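The Yellow Thing

My aunt left me the house in Halás, but the contents she gave to no one, so in May I went there to decide. The train from Amberg takes 170 minutes and I read nothing on the way. I only looked at the list which the lawyer had typed, with its 642 lines. Line 120 was "cushion, flowers, black". Line 89 was "fan, green, works".

She had lived in the back part of an old workshop, Clernero, where they once made buttons. She never put up curtains and she never covered the bricks. The fridge stood against them like a tall guest who does not want to sit down. In winter you could hear rain on the metal above your head and you had to speak louder, and so my family became loud people.

I began with the big table, because it was the easiest. I carried away the cups, the letters, the tin from Balteo with the foreign coins. After one hour there remained the black box with the flowers on it, and I did not touch these. The flowers were not real. My aunt used to give them water all the same, a very small glass, and when I laughed she said that it was a matter of manners.

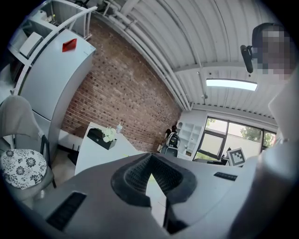
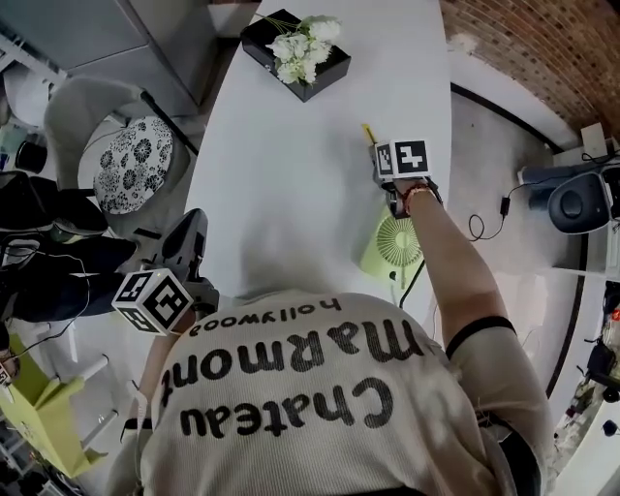
The brick wall with the fridge and the flowered cushion, first; then the long white table, with the box at its far end.

Then I saw that I had forgotten something. It was small and thin and yellow, and it lay on the white as if somebody had put it down for a moment to answer the door. I looked for it on the list. I read all the pages, twice, standing up, with the green fan blowing on my knees. It was not there.

I thought about this longer than was reasonable. Everything else in the room had a line, and a line can be crossed out. I could keep the thing or throw it away and the lawyer would not know.

In the evening I sat on the cushion and ate bread. The light on the ceiling made its little noise. Before I locked the door I filled the small glass, up to the half, and went with it to the end of the table.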